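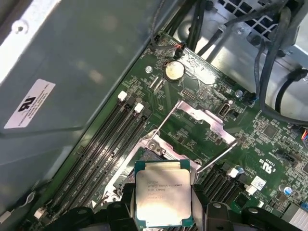
Home Search this blog... Archives About

The bent pin saga, part 2

11/2/18

OK so I promised an update on Paltimus (our CPU swapping arm, for anyone new) and the update is that it killed a socket. A perfectly good one! I was getting coffee when it happened, of course, and I came back to Oksana standing there with her hand still on the stop button.

We'd done 37 clean placements in a row by then. The Xeon goes in flat, the fingers open, the arm backs off, and I had gotten kind of smug about it. Then on number 38 the chip went down with a little tilt to it, one corner landed first, and the arm just kept pushing. Socket pins are like hairs. You don't get to push.

What bugs me is that we have a force limit for exactly this. I dug through the logs with Juraj that night (pizza, bad music, the usual) and the limit was on the whole time, but it was set for the old fingers. The new ones flex more, so the reading came up late, something like 20 milliseconds after the corner touched. By then it was over.

The tilt is a separate problem and I don't love it. The chip can rock a bit between the fingers if the grip lands low on the edge, and our camera check only looked at left-right position. It never looked at angle!! I wrote that check, so, yeah. My bad.

For now the arm stops above the socket and waits for one of us to eyeball the chip and hit OK. Slow as anything. Tuulikki wants an angle check in before we take that out, and Solomiia is lending us a dead board so we can stop wrecking live ones.

Still haven't straightened the pins. I tried with a needle and a magnifier and made two of them worse.

234 shares 2 comments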